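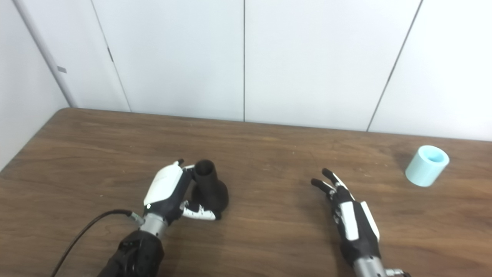

I'd been meaning to ring Tadhg Egan since July, when a reader wrote in asking if anyone still made switch-adapted doorbells. He does! Tadhg runs Rakico from a unit in Dernus, and he'd talk about switches all day if you let him (I nearly did).

"I got into it through my aunt," he told me. "She couldn't press the remote any more and the one we were offered cost 500 quid. I thought, it's a button, how hard can it be? It took me 8 goes."

His big seller now is the Flanagan, a soft pad you can work with a knee, an elbow or a cheek. It costs £40 and plugs into most toys and page turners. I asked what people get wrong when they buy one.

"Mounting, every time. They spend weeks picking the switch and then stick it down with tape." 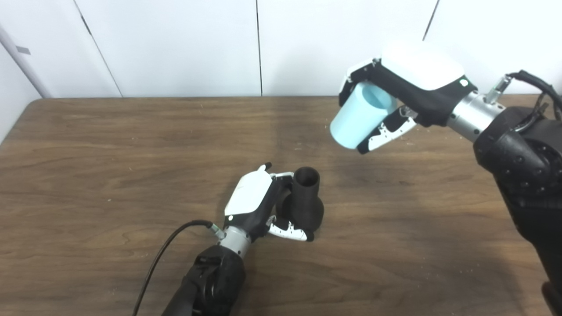

A wooden table and a white panelled wall, with two robotic arms.

He's got three loan kits going out to day centres this winter, and he's after testers for the Bralov, a wireless version. I've put my name down already – my old one has been held together with a hair bobble for ages.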